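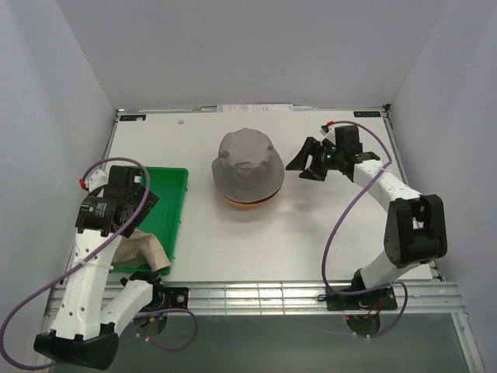
Uriel Iturra wrote in to say that washing a bucket hat is a solved problem: throw it in with the towels, clip it to the line by the brim, wear it the next morning. He has done this for years, he says, and he'd like to know why anyone needs a page of instructions for a piece of cotton with a hole for the head.

Fair question. I have one answer, which is the brim on my own first hat. It went in with the towels, it was clipped to the line, and it has had two little ears at the front ever since. Maybe Uriel's hats are tougher than mine. Maybe he doesn't look at them from the side.

I went through most of the advice that gets passed around about washing and reshaping soft hats and tried what I could on my own. A lot of it is harmless and does nothing. Some of it does damage. What follows is what I kept.

What you need

A sink or a basin
Mild detergent, the kind for hand washing
Two clean cloths or small towels you don't mind crumpling
A bowl or something else round to stand the hat on
A tray with raised edges
An iron, optional

You'll see the Wanano hat form recommended. It's a plastic dome on a stand, it has more than 3,000 glowing reviews on the maker's own page, and I bought one. It holds a hat up. So does a mixing bowl. If you own one already, use it, but don't go shopping for this.

Check the label, then check the hat

Labels on cheap hats are often printed before anybody has decided what the hat is made of, or so it seems to me. I have had one marked "dry clean" that was ordinary cotton twill. I treat the label as a warning and look for myself.

Bend the brim between two fingers. If it springs back and feels like cloth all the way through, it's probably rows of stitching doing the work, and water won't hurt it. If it feels like there's a card inside, stop. That is a spot-clean hat and nothing below applies except the part about the sweatband.

Dab a hidden bit of the inside seam with a wet white cloth and press. Color on the cloth means you wash that hat alone and in cold water. Gray and black ones surprise people here. My pale yellow one didn't shed anything, while a charcoal one turned the sink to soup.

Start with the sweatband

Most of the dirt is on the band inside, so that's where I start. Wet it, work in a few drops of detergent with a fingertip, and leave it for ten minutes.

The internet wants you to use vinegar, then baking soda on top of the vinegar so that it fizzes. The fizz is fun to watch. The two mostly cancel each other out, and what you're left rubbing with is close to salty water. Baking soda as a paste, with no vinegar, did lift some of the grease mark on my oldest hat. It also left white dust in the stitching that took three rinses to get out.

Felleck makes a spray for this job in a 300 ml bottle. I tried it on one half of a sweatband and dish soap on the other half, and asked Pascal Joly to tell me which side was which. He picked the wrong one. I finished the bottle on shirt collars.

Washing

By hand:

1. Fill the sink with cool water and a small amount of detergent, and swish it before the hat goes in.
2. Push the hat under, crown up, and press it gently with flat hands. Don't twist.
3. Let it sit for fifteen minutes. Longer doesn't seem to help.
4. Drain and rinse until the water stays clear when you press the crown.

By machine, if you must: gentle cycle, cold, hat inside a mesh bag, and the spin turned down. My washer goes no lower than 800 and that's already enough to set a crease across the crown. Skip the plastic hat cages sold for the purpose. I borrowed a Barta one and the hat came out with the pattern of the bars on it, faint but there, and I had to steam it off.

Getting the water out

Lay a towel down, put the hat on it, fold the towel over and press. Move to a dry part of the towel and press again. I've seen people recommend wringing "only the crown." I don't know what they think the crown is made of. It's the same cloth as the brim and it creases just as well.

Put the used cloth straight in a tray. A wet towel on a wooden table leaves a mark, and mine has one. Any tray will do: a bright green plastic one with a raised edge catches the drips and can be wiped afterward. Don't bother folding the cloth, it's on its way to the laundry.

Shaping

This is the one stage I think matters, and it's also the stage most pages give a single line to.

Turn your bowl upside down on a flat, clean surface with some space on every side. White is handy because you can see straight away if any dye is still coming out. Set the hat over the bowl so the crown is supported and the brim slopes down and outward. If you can see a bit of the bowl's rim below the front edge of the hat, fine. It doesn't need to be hidden, and a bowl that vanishes completely may be too small to hold anything up.

Check how it sits:

The crown should be rounded, with soft creases at most. Stretched tight means the bowl is too big and the hat will come out a size larger. I've done that one.
The seam between crown and brim is where wrinkles collect. Run a thumb along it, pulling very slightly outward, all the way around.
The brim should flare evenly. If it dips at the front, lift it and let it fall again before you start tugging.

A few wrinkles at the join will stay whatever you do. They're in every soft hat I have handled, new ones included, and I'd be suspicious of any method that promises to remove them.

If the bowl has a painted or colored rim, put a thin white cloth between it and the hat the first time. I haven't had color come off a bowl. I have had it come off a cheap plastic one in the sink, so I don't trust them on principle.

Then leave it alone. No hair dryer, no radiator, no sunny windowsill. In February mine took until the following evening. In summer it was overnight.

About stiffeners

Mirel brim starch gets mentioned under every article on this subject. It works, in that the brim goes stiff. It also makes the hat feel like a lampshade, and it washes out, so you're signing up to do it again every time. On a bucket hat I can't see the point. Floppy is how they come.

Sugar water is the homemade version. Please don't, unless you like ants.

Ironing, if you really want to

Do it while the hat is barely damp. Stuff the crown with the second clean cloth, crumpled up so it fills the space, and iron the brim first in short sections from the inside edge outward. Use a pressing cloth over dark fabrics, which go shiny. I iron perhaps one wash in four and I doubt anybody could pick out which.

Storing

Stacked with others, crown up, or on a shelf by itself. Hooks are what gave my second hat a nipple on top. Folding flat for a suitcase is fine for a day or two, and it'll recover over the same bowl with a bit of steam from the kettle held well back.

Back to Uriel

I sent him a draft. His reply was that he'd read it all and was going to carry on with the towels and the clothesline, but that he might take the clips off the front. He also says vinegar works on everything. We haven't settled that one.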